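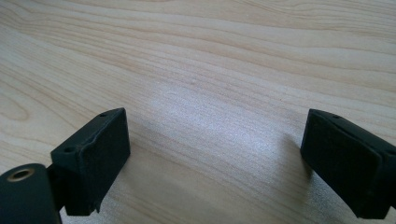
Gunther Oltmanns wrote back after the March session to say that a pale table should never be judged under a ceiling light, and that half the complaints he gets about finish are complaints about lamps. I would like to start from his remark, as it sets the order of the talk: light first, then grain, then surface.

Slide 1. Glare on a pale top

The bright patch across the middle is reflected light. Within it the grain is reduced to faint streaks. Further up, where the light is more even, the lines can be followed without effort. Same table, same finish. Ask the room which part they would use to match a replacement leaf. (Pause. Most will say the upper part. Agree and move on.)

Point to make: a surface can be matt to the eye from one side and show a silvery band from another. Matt means the reflection is spread out. It does not mean there is none. When we inspect tops at Irelholm we move the lamp to the side and keep it low, and we look from two positions before writing anything down.

Slide 2. Reading the grain

Long curved lines, nearly parallel, with darker tan and near-cream bands. At the left there is a closed oval, stretched along the grain. Customers often call any closed figure a knot. A true knot is the base of a branch. A closed loop can also come from the way the cut passes through the growth rings, and you cannot settle which it is by colour alone. Run a fingertip over it. Check whether the fibres change direction.

Practical consequence for layout: decide early where the loop goes. Under a place setting it disappears for most of the day. At a corner it is seen every time someone comes into the room. Olaia Mateos puts it near the window end, and I have no strong objection.

Slide 3. Veneer and what it allows

Keep this short. The visible wood on a veneered top is a thin sheet on a core. Sanding out a ring mark is therefore a risk, and sanding it out twice is usually the end of the sheet. For the Gonier tops our limit is one light pass by hand, 200 grit, along the grain, and then stop. Do not use a powered sander. If the mark is still there, refinish over it or leave it.

Do not bring up the Zolinville order unless asked. If asked: the leaves were cut from two batches and the lines did not meet at the joint. We replaced them.

Slide 4. Cleaning

Damp cloth, well wrung. Dry cloth straight after. No cream cleaners, no silicone polish. Polish builds up in patches on a matt finish and the patches show as soon as light comes in at a low angle, so the owner then sees a fault that the wood does not have. To remove old polish, test the cleaner on the underside edge first and wait until it is fully dry.

Felt under anything ceramic. Mats under anything hot.

Slide 5. The Mersha test board

Hand the board round at this point. One half has 2 coats, the other half has 2 coats and wax. Tell people to tilt it towards the window and away again. The waxed half should flare sooner. If the blinds are down, use the desk lamp from the side.

Questions, then break. Collect the board before people leave the room.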